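Ticket 1820 - Celda Cuervo: paradas de protección repetidas durante la manipulación de bloques
Estado: Resuelto, pendiente de revisión documental
Prioridad: Media
Sistema: Zekalier, controlador Runden
Norma interna aplicable: Bravden, apartado 2 (operación a velocidad reducida)

Síntoma
El brazo entra en parada de protección al bajar hacia el tablero. El registro muestra el código 155 (límite de fuerza en eje de herramienta). El fallo aparece en la aproximación, antes de la orden de contacto. Tras el rearme, el ciclo continúa y el fallo vuelve a salir de forma irregular.

Comprobaciones
09:20. Revisado el circuito de parada de emergencia. Sin incidencias.
09:45. Carga útil declarada en el controlador: corresponde a la herramienta anterior. No se registró el cambio de herramienta en la hoja de la celda, como exige Bravden.
10:10. Plano de trabajo: la cota Z guardada es la de la mesa perforada, sin el espesor del tablero de madera. La trayectoria termina por debajo de la superficie real.
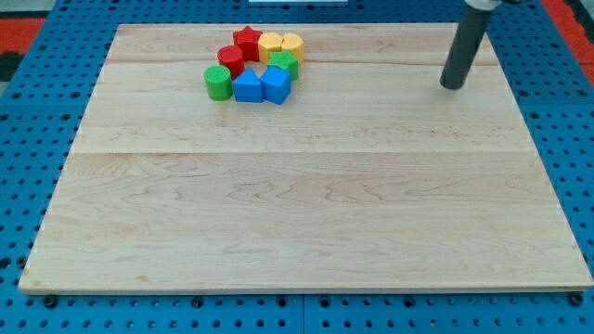
10:30. Se descarta subir el umbral de fuerza. La norma no permite modificar límites de seguridad para eliminar una parada sin repetir la evaluación de riesgos, y el umbral actual es el validado.

Causa
Dos parámetros desactualizados: masa de la herramienta y referencia Z. El controlador interpretaba la diferencia de carga como fuerza externa, y el error de cota agotaba el margen restante.

Acciones
- Introducida la masa y el centro de gravedad de la herramienta montada.
- Redefinido el plano de trabajo con tres puntos sobre la madera.
- Altura mínima de aproximación fijada en 20 mm sobre el tablero.
- Cambio anotado en la hoja de la celda y copia de la configuración guardada antes y después.

Verificación
20 ciclos a velocidad reducida y 20 a velocidad de trabajo, sin código 155. Parada de emergencia probada al final de cada serie.

Pendiente
Bloquear en el controlador el arranque automático si la herramienta declarada no coincide con la de la hoja. Añadir el espesor del tablero a la lista de comprobación previa. Se revisa el jueves; hasta entonces, toda modificación de herramienta o de superficie requiere una segunda firma.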